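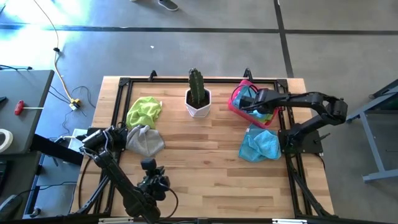
Cloths and a potted cactus on the tabletop.

Listening room check, Hutden language school, January
Beginner and Elementary groups, room 24

Speaker cable taped down: OK
Headphones, 13 sets: one ear pad split, replace
Volume limit set on player: OK
Song worksheets printed: OK, Prestelora pack, page 2 faint
Exit clear of chairs: moved two desks
Outlet cover by the board: loose, reported to Detar

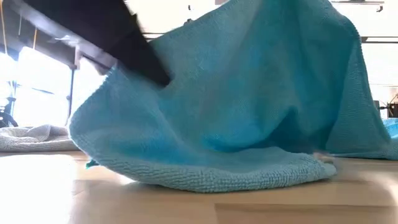 Can the song be played before the cable is checked?
Check the cable first, then play it.

Next check before the Intermediate group starts.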